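Pilora tile mat for beds

Summer sleeping mat, woven from small tan bamboo tiles

The Pilora is a mat that you lay on top of your normal sheet in the warm months. It is made of small rectangular tiles, set in rows with a dark gap between them, so the air can pass under your back. You do not need to change the mattress or take away your bedding. Spread the mat over the sheet, let the edges of the sheet stay free on the sides, and it is ready.

We sell it in one width for single beds and one for double beds. The tiles are smooth on the upper side and rounded at the corners. Between the rows the mat bends easily, and you can roll it up from the foot end when you want to wash the sheet.

Many customers write that they also use the mat in the daytime, as a firm place to fold clothes. We find this a good use - trousers and jeans lie flat on it and the surface does not sink in the way a soft blanket does. Please close zips and take belts out first, as metal can scratch the tiles. 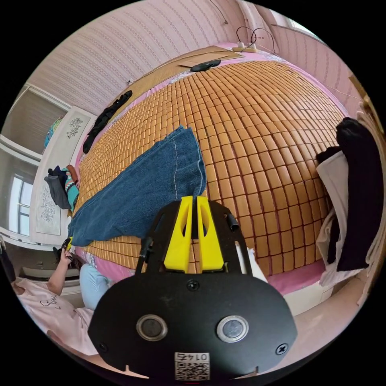
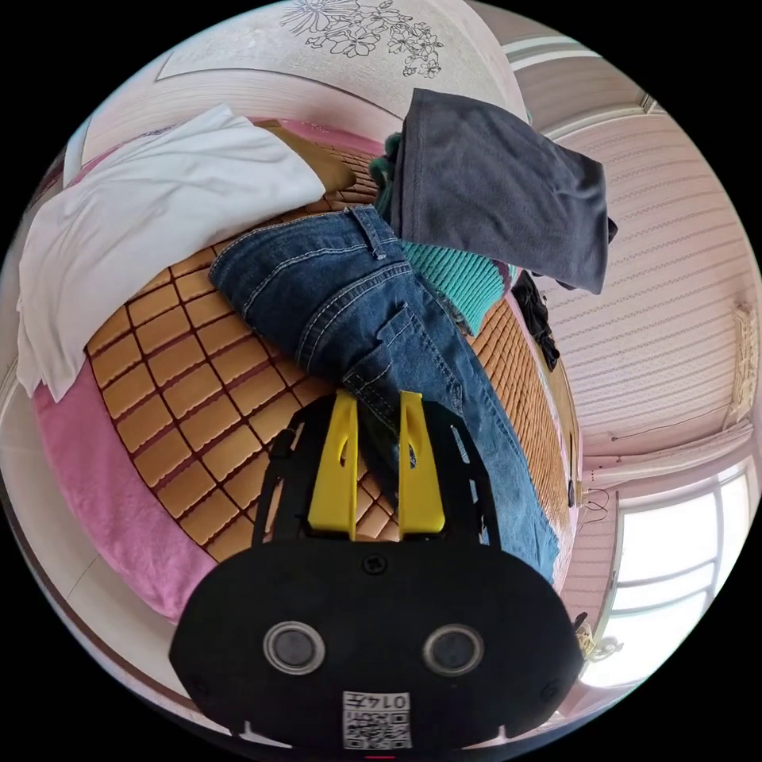
Tile mat in tan on a bed with pink bedding, with denim laid out on it.

Details
Material: bamboo tiles on elastic cord
Tiles: 40 mm long
Colour: tan
Guarantee: 2 years
Order code: Pilora 285

Care
Wipe with a damp cloth and dry it flat, out of strong sun. Do not put it in the washing machine. A new mat can smell of bamboo for up to 5 days; leave it open near a window and the smell goes away. For the winter, roll it with the tiles outwards and keep it in a dry cupboard.

Spare parts
If a cord breaks, do not throw the mat away. We send a repair set with cord and loose tiles, and the work is not difficult. Ask for Evelien Claeys in our shop, or write to us with the order code. Repair sets ordered before Friday noon leave the same day.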